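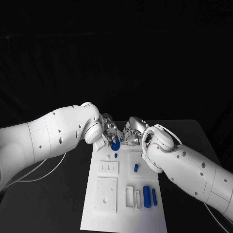 An interlining is just a fancy word for a second lining, a reader wrote to me after the last version of this entry, and I can see why people think so! The two do different jobs, though.

Interlining

Interlining is the soft layer hidden between the face fabric of a curtain and its lining. You never see it from the room or from the street, but you can feel it the minute you pick up the hem. In the trade around Gromstead, where I learned to sew curtains, the old hands call it "bump" if it's thick and "domett" if it's thinner (I still mix them up when I'm tired).

Materials

Cotton bump is the classic one, fluffy and heavy and a real pain to get through a home sewing machine. Synthetic kinds weigh less and shrink less. The one I reach for most is Zeltent, a brushed polyester that comes on a wide roll, so I can skip the joins on most windows. Stivus is stiffer, and I save it for valances and pelmets.
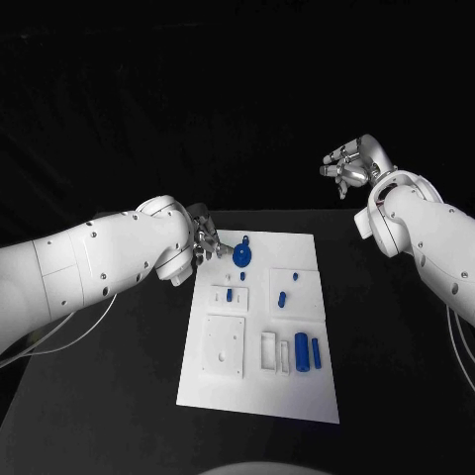 Two white robot arms above a board with blue and white parts.

How it's put in

Lay the face fabric wrong side up on the biggest table you have, smooth the interlining over it, and fold back half. Then you "lock" the layers together with long, loose stitches down the length of the drop, catching only a thread or two of the face fabric each time. Pull them tight and you get dimples on the front, which I did all over a pair of 92-inch drops one July and had to unpick
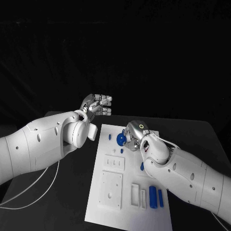
from top to bottom, muttering the whole way. Since then I leave each stitch slack enough to slip a finger under. The side hems get turned over the interlining and herringboned down, and the lining goes on last.

Care

Dry clean only, in my book. Cotton bump can shrink by a different amount than the face fabric, and then the hem puckers for good. For everyday dust I use the brush end of the vacuum

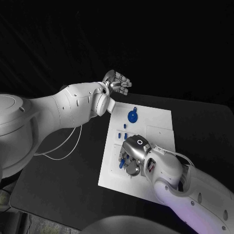
on low suction, working down from the heading tape. If a curtain is too heavy for its pole, add a bracket in the middle before you blame the interlining. Bite, the clip-on weights I put in the corners, should come out before cleaning.

Last updated Sep 10, 2018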